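Fruit by the Bag: How a Berkelside Greengrocer Changed What It Sells

By Hae-won Seo

2020-09-19

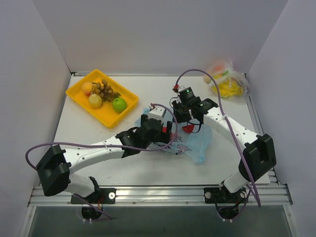

An apple, grapes and other fruit on a yellow tray, with a light-blue plastic bag.

Natália Jelínek gets to the wholesale market a little after four in the morning, which she says is late. The growers who matter to her have been there for hours, and the best pears are often spoken for by the time she finds a parking space.

"You learn to call ahead," she said. "My first year I just drove over and hoped. I came home with a lot of soft peaches."

Jelínek has run Kitis, a small produce store on the main street in Berkelside, for six years. She bought it from Nam-gil Ki, who had sold fruit and vegetables at the same address for 20 years and still comes in on weekday afternoons to sort stock. The store has one register and a cold room in the back that was built for a butcher.

When she took over, most customers bought by the piece. They came in for two apples or a lemon and paid in coins. In March that changed in less than a week. People wanted to come once, buy enough for ten days and go home.

"They stopped squeezing everything, which I didn't mind," she said. "But they also stopped choosing. They would stand at the door and say, give me fruit. So what is fruit? For one person it's bananas. For another it's grapes and nothing else."

Her answer was a mixed bag at a set price, packed the night before. The first version had too many apples and customers told her so. The current one changes with the season and always includes something to eat that day, something that will be ready in three days, and something that keeps. Pears have been the hardest to get right.

"A pear is hard, hard, hard, and then you missed it," Jelínek said. "I write the day on the bag now. Eat Tuesday. People laugh, but they do it."

By the end of the summer the store had sold 2,222 of the bags. Jelínek knows the number from the roll of stickers she uses to close them. In the busiest week 186 went out, a good part of them by bicycle. Her delivery rider, Dae-han Do, was a line cook until the restaurant where he worked closed its dining room.

Do said the job is mostly stairs. "I know every building without an elevator," he said. "Grapes go on top. I put a melon on top once and I had to go back and get another bag of grapes, and that came out of my afternoon."

Ki was against the bags at first and said so. He thought a customer who doesn't pick her own fruit will blame the store for every bruise. He has softened on that, though he still sets aside a bin of loose fruit by the window for people who want to choose.

"In my time you talked with each person," Ki said. "What are you cooking, who is coming over. With the bag you don't have that talk. Natália talks on the phone instead. Maybe it's the same."

Money has been steady, Jelínek said, but not better than before. She pays more for packaging and for Do's hours, and she throws away less. She used to lose a crate or two of stone fruit in a warm week. Now she knows by evening what the next morning's bags will need, and she buys to that.

Her main supplier for apples is Pallura, an orchard 97 miles north that she visits each fall. She had not yet gone this year when we spoke. The harvest there was running late, and the green apples were coming in smaller than usual.

"Small is fine for me," she said. "Parents like small. A child eats half of a big one and leaves it on the couch."

She has been asked about adding vegetables to the bags and has mostly said no. Lettuce does not travel well under fruit, and onions make everything smell like onions. She did try a soup bag for a few weeks with carrots, leeks and celery root. It sold to the same dozen or so people every time, and she plans to bring it back for them when the weather turns.

As for the store itself, she would like to replace the awning and fix the cold room door, which has to be lifted slightly to close. Ki has been lifting it since before she arrived and sees nothing wrong with it.

Kitis is open Tuesday through Saturday. Orders for mixed bags are taken by phone until six the evening before.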